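Skills room notebook, first-year clinical course
August, entry started 7:40

Opened the new teaching floor at the Tetden building. First intake is 101 students, down from the 107 who accepted places. Timetable was written for 90, so the suturing block has to go to an extra afternoon group. I moved the overflow to the small room and left the morning groups alone.

Suture pads: Lallavico delivered 200, all the softer type. They tear at the edge if the needle goes in too shallow. Fine for a first session, not for the assessment. Asked Šimkus for a price on the firmer ones, no answer by noon.

Blood pressure station ran long again. Students take the reading quickly enough but write it down in three different ways, so the checker has to stop and ask. Printed a single sheet with one box for each arm and taped it at every station. Second group finished on time with it.

Pavbridge hospital wants our students on the wards earlier in the term. I would hold off until they have passed hand washing and gowning. Two groups still touch the outside of the gown when tying it. Wrote that in the shared file with the station order for next time:
hand washing
gowning
blood pressure
suturing 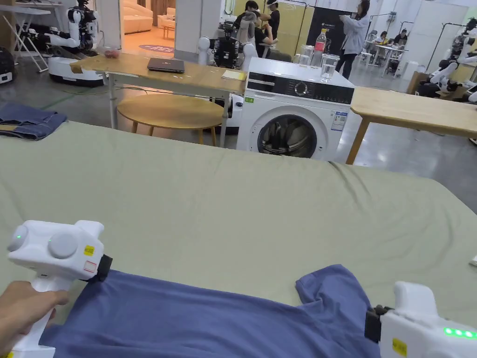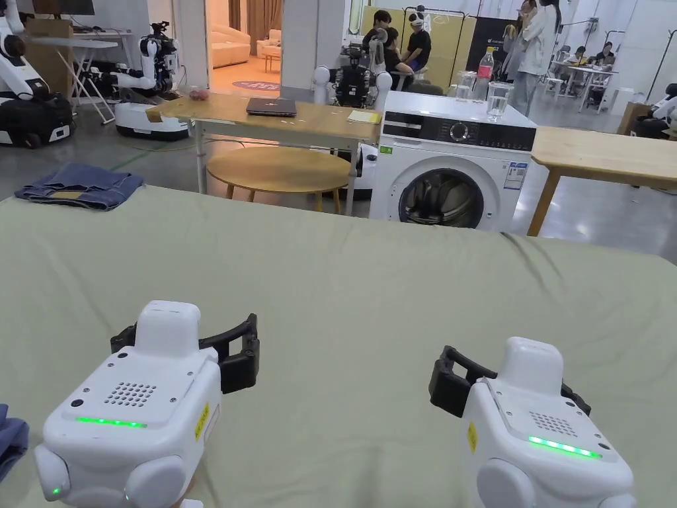

Sage-green cover on the table both times.

Pavbridge replied at 3:15 that they can wait for gowning but would like the first ward visits before the exam block, in groups of six at most, and with a tutor from our side present the whole time. They also asked that students bring their own stethoscopes - the ward ones keep going missing.

Groups of six works on paper. With 101 students it comes to 17 visits, one of them a group of five. We have tutors for more than half of that. Need to check if the anatomy tutors can take a turn.

To do: chase Šimkus, reprint the blood pressure sheet with a bigger box for the time, move the sharps bins closer to the suturing benches.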